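**Unit 4 handout. Reading an argument on paper: close reading, marking and summary**

Read this handout before the Monday session and bring it with you, together with a pencil and one printed article of your own choosing. The article should be an opinion piece or a report that makes a case for something. News items that only record an event do not give enough material for the exercises.

## 4.1 Purpose of the unit

Units 1 to 3 dealt with finding sources and recording them. Unit 4 deals with what a reader does once the source is on the desk. Students entering the course usually read for topic: they can say what a text is about, and they can often repeat a striking phrase from it. The written assignments in this course require students to read for argument. A reader who has done so can state what the writer claims, what is offered in support, and which parts of the text could be removed without harm to the case.

The unit applies to all pathways in the program. Students on the business pathway should note that the terms used below (claim, ground, link, concession) are the same terms used in the report-writing module, and the definitions are shared.

## 4.2 Terms

**Claim.** The statement the writer wants the reader to accept. A long text may have one main claim and several smaller ones that serve it. The main claim is not always in the first paragraph.

**Ground.** What the writer offers in support of the claim: a figure, a case, a piece of testimony, an accepted principle.

**Link.** The reasoning that carries the reader from ground to claim. In most published writing the link is left unstated, and a large share of weak arguments fail at this point.

**Concession.** A passage in which the writer grants something to the other side. Concessions often begin with words such as *although*, *while*, *granted* or *it is true that*. Readers in a hurry frequently mistake a concession for the claim.

**Filler.** Sentences that repeat, announce or decorate. Filler should be identified and left alone. It does not belong in a summary.

## 4.3 The three readings

The course asks for three readings of every assigned text. They are done in order and on paper.

### First reading: no pencil

Read the whole text at normal speed. Do not mark anything. When you reach the end, turn the sheet over and write one sentence on the back stating what the writer wants you to believe or do. Keep this sentence even if you later decide it is wrong. It will be compared with your final version in seminar.

### Second reading: paragraph by paragraph

Number the paragraphs in the margin. Beside each one, write a note of no more than six words saying what the paragraph *does*. Suitable notes include "gives the main claim," "answers an objection" and "tells a story as proof." Notes such as "costs" or "history of the town" record the topic only and will be returned for revision.

### Third reading: sentence level

Underline the main claim once you are confident of it. Bracket each ground. Where the link between a ground and the claim is missing, write it in the margin in your own words. If you cannot supply a link, place a question mark there.

## 4.4 Worked example

The following short passage was written for this course.

> The town of Netovley should keep its bus service to Stakatau. The route carries people to the hospital, the college and the market. It is true that the service loses money in winter. In October the operator counted 922 passengers, and many of them had no other way to travel. A town that cannot be reached will not keep its young people.

The main claim is in the first sentence. The second sentence is a ground. Its link is unstated, and might be supplied as "a service that reaches necessary places ought to be kept."

The third sentence is a concession. A student who summarizes the passage as "the writer says the bus loses money" has reported something that is in the text and has missed the argument.

The fourth sentence contains two grounds. The figure is exact, but the reader is given nothing to compare it with. We do not know how many people used the service in other months. The second half, "many of them had no other way to travel," is the stronger ground if it can be shown, and no evidence is given for it.

The last sentence reads as a conclusion but is in fact a new claim, and it would need support of its own.

## 4.5 Common faults in student summaries

1. Following the order of the text when the argument runs in a different order. A summary begins with the main claim wherever the writer placed it.
2. Borrowing phrases. Four or more consecutive words from the source require quotation marks.
3. Adding an opinion. Agreement and disagreement belong in the response, which is a separate piece of work.
4. Losing the strength of the claim. If the writer says *may*, the summary may not say *will*.
5. Giving an example the same weight as the point it serves.

## 4.6 Assessed task

Choose one of the two set articles in the course reader, Ekwueme or Droseo. Submit the following as a single packet:

- the marked article, with all three readings visible;
- a summary of no more than 11 sentences;
- a response that accepts, rejects or qualifies the main claim.

Summary and response together must not exceed 2,000 words. Quotations are included in the count and the reference list is not. Packets without the marked article cannot be graded.

Students who need the set articles in large print or in another format should write to the unit leader, Modupe Etim, before the seminar. Replacement copies are held at the department office.

## 4.7 Preparation for Unit 5

Unit 5 takes up the comparison of two texts on the same question. Keep your marked article, as it will serve as the first of the pair.

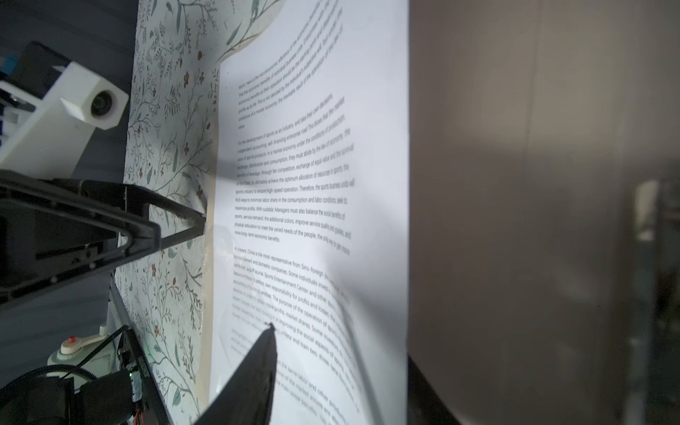

*Figure 4.1. Printed English text set in paragraphs.*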